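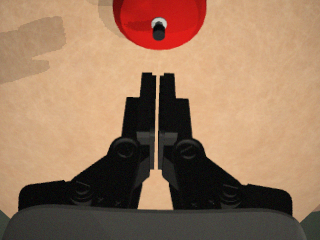

Red with dark centre peg, seen from directly above (render)

Brunner Piltico 2 Valve Guitar Head

Price: 1490
Availability: to order
Sold by: Stistov Amps and Backline

Another month, another amp that is supposed to sound like every great metal record ever made. We were not keen to stock the Piltico 2. The first version came with a lot of big talk and a low end like a wet mattress, and we sent more of them back than we sold. So when Brunner rang to say the new one was "a complete rethink", we asked for one on loan and told them we would list it only if we could write the page ourselves. They agreed, which was either brave or careless.

What it is

A two channel, all-valve head for heavy guitar. There is a clean channel, a gain channel and a second voicing on the gain channel that Brunner calls Siege. Each channel has its own volume and its own three-band tone controls. Presence and depth are shared between the two, and we wish they weren't. There is an effects loop at the back, a footswitch in the box and a five year guarantee on everything except the valves.

What Brunner says

"Crushing tone at any volume." No. At bedroom volume it sounds small and a bit fizzy, as nearly every valve head does. It starts to make sense when the drummer starts playing. If you live in a flat and never rehearse, buy something cheaper and spend the rest on gig tickets.

"The tightest low end in its class." We don't know what class that is, and Brunner couldn't tell us. It is much tighter than the old one. Palm mutes in drop C stop when you stop, and fast picking stays clear with the depth knob below halfway. Go past halfway and the mattress comes back.

"Studio silent." It hums. With the gain up and a noisy guitar you will want a gate, and there isn't one built in.

"Tour ready." The case is solid and the corners are properly covered, but the handle feels mean for the weight. Anjana Selvanayagam, who runs our repair bench, had the back off before she would give an opinion. She liked the sockets, which are fixed to the chassis, and liked the transformer mounts too. She did not like how close the loop sockets sit to the mains inlet. Her note on the job sheet reads: "Better than I expected. Still wouldn't lend it to a bass player."

How it sounds

The clean channel is better than it needs to be. Most bands looking at this head will use it for one quiet intro per set, but it stays clear with the volume up and takes a delay pedal well.

The gain channel has plenty in reserve. For death metal and hardcore we ended up with the gain much lower than we thought we would, and a plain overdrive pedal in front for a bit of bite. For doom it was less convincing. Slow, low chords came out neat and tidy when we wanted them to sprawl. The sludge bands who buy from us will probably stick with their old amps, and fair enough.

Siege mode adds bass, pushes the upper mids and makes everything louder. Louder nearly always seems better for the first minute. We matched the volumes and went back and forth for an afternoon, and two of us preferred it switched off. It does help a lead line get over a second guitarist who won't turn down.

Sidra Bhutto of Takow took the loan head out for three shows in June and was less grumpy about it than we were. She used the gain channel all night and never touched Siege after the first soundcheck. Her one complaint was the footswitch. Its lights are too dim to read on a bright stage, and at one show she played half a verse on the clean channel before she noticed.

In the box

Head
Footswitch and lead
Mains lead
Printed manual (short, and wrong about the loop level switch: up is low, down is high)

No cover. Brunner will sell you one separately. At this price that is cheeky.

Should you buy it?

If you play fast, tight metal in a band that is loud enough to need a head like this, it deserves a proper try. If you owned the first Piltico and hated it, we understand, and you may still want to hear this one. We wouldn't order it from a video. Every demo clip we have seen was double-tracked and had bass guitar under it, and that tells you very little about the amp.

The shop head is in the back room, plugged into a closed 4x12. Bring your own guitar and your own pedals. Booking is best, and mornings are quieter. Please don't come at 5 expecting a long session, as the dance studio upstairs starts its classes then and we have to turn down.

Returns

Unused heads can come back in the original packing. Heads with beer in them can't.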